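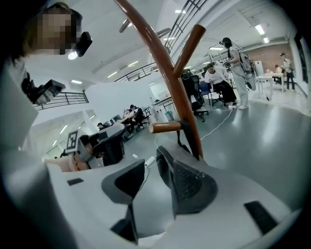 Saturday, evening. The second reading session of the Brøndum residency closed at half past four, and the record of it is entered here before the particulars are lost. Attendance stood at 30, against a capacity of 90. Guests were received in the large open room, where the tall wooden coat rack, with its glossy reddish-brown finish, served as the meeting point named in the invitation. Oluf Ásgeirsdóttir read from the Orar letters for the first hour and took questions for the second.

The discussion turned chiefly on page 106 of the draft translation, where the verb for leaving a harbor has been rendered two different ways. It was agreed that the older form should stand – with a note – until the Brulov manuscript can be consulted. I remain of the opinion that the note is too long.

Correspondence received: one letter from Stunuvent, concerning the paper stock. They propose a heavier sheet for the August printing. A reply is to be drafted on my return from Brulov. The reading resumes at letter 121.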